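Hilo sobre comprar estaciones de trabajo retiradas de oficina, porque me han pasado ya tres vídeos que lo venden como el chollo del siglo y llevo media tarde refunfuñando solo. Abro.

1/ La tesis de los vídeos: una empresa renueva equipos, los suelta por cuatro duros y tú te llevas una máquina «de nivel profesional» a la que solo le falta cariño. Cariño, pasta térmica y, por lo visto, fe. Yo tengo la pasta térmica.

2/ Compré una Dell en Skunatico, la tienda de segunda mano que tiene el almacén en Skidholm. 81 euros con el envío. El anuncio decía «revisada y lista para usar». Pregunté en qué consistía la revisión y me contestaron con un enlace al mismo anuncio.

3/ Primera sospecha con esta clase de ofertas: «revisada» quiere decir que alguien pulsó el botón y se encendió una luz. Puede que me equivoque. Puede que exista una lista de comprobación larguísima. Si existe, que la publiquen.

4/ Así que antes de instalar nada la abrí. No por curiosidad, por desconfianza. Si voy a meter mis copias de seguridad en un trasto, quiero saber cómo está por dentro.

5/ Orden que sigo yo, por si a alguien le sirve: corriente fuera, botón de encendido pulsado un rato, tapa, memoria, disipador, procesador. Y cada cosa a una bandeja con huecos. Lo de dejar los tornillos encima de la mesa «un momentito» ya lo probé en enero y todavía aparece alguno debajo del sofá.

6/ Los de los vídeos sacan el procesador y lo dejan sobre un trapo. O sobre la caja. O en la palma de la mano mientras hablan a cámara. Luego se extrañan de que el equipo no arranque y le echan la culpa a la fuente.

7/ En la mía, el procesador va a su hueco cuadrado de la bandeja, con la tapa metálica hacia arriba, y al lado el módulo de memoria de pie en una ranura. La placa se queda en el chasis con el zócalo al aire. No me gusta nada tenerlo así más tiempo del necesario.

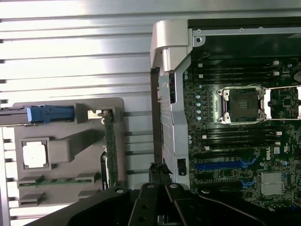
8/ LO DE «SE AMPLÍA EN DIEZ MINUTOS»

Siguiente mito. Ves ranuras de memoria por encima y por debajo del zócalo y el del vídeo ya está sumando gigas. Frena. Que haya ranura no significa que la placa acepte cualquier cosa que encaje en ella.

9/ Antes de comprar memoria: mira el manual de tu modelo exacto. No el de un modelo «casi igual», no el comentario de un foro. Hay placas que piden un tipo concreto, otras que exigen llenar las ranuras en cierto orden, y cuando no les gusta lo que les pones te lo cuentan a pitidos.

10/ Me ofrecieron un «kit de ampliación Akpan» de 16 GB, compatible con «la mayoría de estaciones de trabajo». ¿Qué mayoría? ¿Medida por quién? Pedí la lista de modelos. Me mandaron un cupón de descuento.

11/ Con las tarjetas, parecido. Las ranuras azules lucen mucho, pero una gráfica también necesita sitio, corriente y que el aire pase. En estas cajas el aire suele ir por donde quiso el fabricante, y las guías de plástico que tanta gente quita «porque estorban» suelen estar ahí por algo.

12/ Si quitas una guía de aire, vuelve a ponerla. No me vale el «yo la tiré y va igual». ¿Igual medido cómo? ¿Con qué carga? ¿Cuánto rato? Enséñame las temperaturas de antes y de después y hablamos.

13/ LO DE LA PASTA MILAGROSA

Otra industria. Jivura promete en el tubo hasta 21 grados menos. Hasta. Con ese «hasta» también puedo prometer yo que este hilo os va a cambiar la vida.

14/ Cambiar una pasta vieja y reseca ayuda, eso no lo discuto. Lo que discuto es que la marca tal te vaya a rescatar un disipador lleno de pelusa. Primero se limpia. Luego, si quieres, compras el tubo con letras doradas.

15/ Y limpiar es limpiar la superficie de arriba del procesador y la base del disipador. El zócalo no se frota. Ni con bastoncillo, ni con cepillo «suavecito», ni soplando con la boca, que he visto a un señor con muchísimos seguidores hacer justo eso.

16/ LAS CUENTAS, QUE ES LO QUE NO SALE EN LOS VÍDEOS

Al precio del equipo súmale pasta, disco nuevo (el usado no lo quiero para nada importante) y quizá memoria. Súmale la luz, que una estación de trabajo con años no consume como un portátil. Y súmale casi 4 horas tuyas, si va bien.

17/ ¿Sigue saliendo a cuenta? A lo mejor. Depende de para qué. Para aprender a montar y desmontar sin llorar si rompes algo, me parece dinero bien gastado. Para «ahorrar», quiero ver la factura entera.

18/ Me preguntan si recomiendo la tienda. Pues no lo sé todavía – preguntadme cuando lleve unos meses funcionando sin apagarse. Recomendar una cosa el mismo día que la abres es lo que hacen los de los vídeos.

19/ Y no, no voy a poner enlace de compra. No tengo código de descuento ni lo quiero. Si alguien tiene el manual de una Dell de estas con la tabla de memorias en condiciones, que me lo deje en respuestas, que la copia que encontré está escaneada torcida y la página que me interesa no se lee.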